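The planner at Lelgate had a habit that Loan Lưu had come to think of as politeness. Whenever it wasn't sure where something was, it waited. It didn't guess or lunge, as the old Pikoda build used to. It simply held still with the brush a little above the board, and the log filled up with the same short line, "pose uncertain, holding," until somebody took pity and pressed the key.

"It's waiting for you to go first," said Fiifi Annan, who had come in for his coat and, as usual, stayed for an hour.

"It's waiting for two estimates to agree," Loan said. "The head view thinks the brush is in one place and the wrist view thinks it's in another, and they're both so sure of themselves."

"My parents," said Fiifi, and sat down.

She had been at it since April, on and off, and it was now well past nine at night. The transform between the two views had been written by Tavion Dunleavy in his last week before he moved to Bodnár, and Tavion wrote code the way some people pack for a trip - everything in, sleeves hanging out of the suitcase, and a note on top saying it would be fine. The note in this case was a comment on line 2,475. It read, in full, "ask Rosalind about the sign."

Rosalind Lindqvist, when Loan finally called her (she was making soup, and you could hear the lid going), laughed for quite a long time.

"Oh, the sign," she said. "Yes. He had it flipped, and I told him, and then he fixed it in both places, so of course it canceled out. Is the brush still the orange one?"

"Still the orange one."

"Good. I liked that brush. Put the two views next to each other, dear, and look at the handle. Don't read the numbers, just look at it."

So Loan put them next to each other.
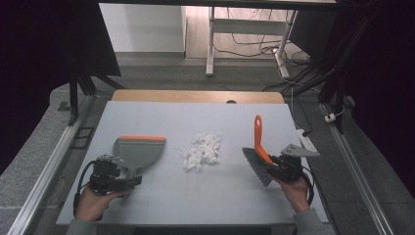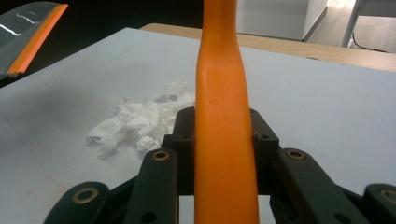 She looked for so long that Fiifi stopped rattling his keys. Then she opened the file, took out one minus sign, left the other where it was, and after a moment's thought left Tavion's comment too, because it had turned out to be good advice. She started the replay from the top. The error had been sitting at 81 for weeks, and she had gotten so used to seeing it there that when the screen said 2 she took it for a column heading.

"Is that it?" said Fiifi.

"That's the replay. It still has to do it live."

"But is that it?"

"Rosalind, are you still there?" Loan said to the phone. There was only the lid, and a tap running, and then somebody humming on their way back across the kitchen.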